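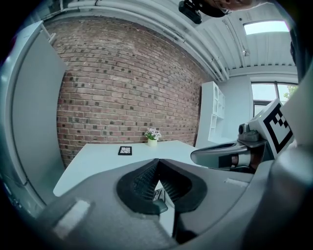

Bundgaard Opens Its Doors for a Spring of Potted Plant Swaps and Windowsill Gardening

Bundgaard, the neighborhood garden shop and greenhouse on the old mill road, is delighted to announce the return of its spring plant swap, which will take place on a Saturday in May and will once again be free to anyone who loves a windowsill full of green things (or would like to have one and hasn't quite figured out how to get there yet).

The swap began as a very small affair, a few trays of cuttings set out beside the register with a handwritten sign, and it has grown a little each spring until it finally spilled out of the shop, across the gravel and into the long greenhouse at the back. Last year 643 plants found new homes in a single morning, and there were still people in line for the spider plants when the doors closed at noon.

"I've been at Bundgaard long enough to see plants come back as the grandchildren of plants we sent out the door," said Tatiana Vondráček, who runs the greenhouse and has organized the swap from the beginning. "Somebody will hand me a begonia and tell me the whole story of it, who had it first and which window it lived in and the winter it nearly died, and I love that. I could stand there all day listening, and most years I do."

The rules are the same as ever. Bring a healthy plant in a pot of any kind and take one home. Cuttings are welcome if they have already rooted, and seedlings may be brought in trays of up to six, with each tray counting as one plant. Please check the undersides of the leaves for bugs before you leave the house, and write the plant's name on a bit of tape if you happen to know it. If you don't, the greenhouse staff will be glad to make a guess. Visitors who have nothing to trade may pick a starter from the shop's own table, where more than 500 young plants have been coming along since the end of winter, among them geraniums, African violets, basil, mint and a very cheerful lot of wax begonias.

New this year is a repotting bench, supplied with peat-free mix from Tedier, a family-run soil maker two towns over. Anyone whose plant has outgrown its pot can bring it along and get a hand moving it into something roomier. The mix is free for pots up to eight inches across. Larger pots can be filled for a small charge, and it would be a kindness to bring your own newspaper for the car ride home.

Fesari, the bakery next door, will open its side window at eight that morning for coffee, cardamom buns and the rhubarb squares that sold out so quickly last time. The bakers have promised to make twice as many.

Children can plant a sunflower seed to take home, and Dekeo, the secondhand bookstore on the corner, is lending a cart of gardening books to browse in the shade, some of them old enough to recommend things Vondráček says she would rather people did not try.

The swap runs from 9 a.m. to noon in the long greenhouse, rain or shine. Plants to trade may be dropped off from 8:30 a.m. at the side gate. Parking is available in the lower lot and along the mill road, and the path from the lot to the greenhouse is level and suitable for strollers and wheelchairs. Dogs on leashes are welcome outdoors but are asked to stay out of the greenhouse.

There is no need to sign up. Questions about the swap, and offers of spare pots, can be brought to the front desk during regular shop hours, Tuesday through Sunday.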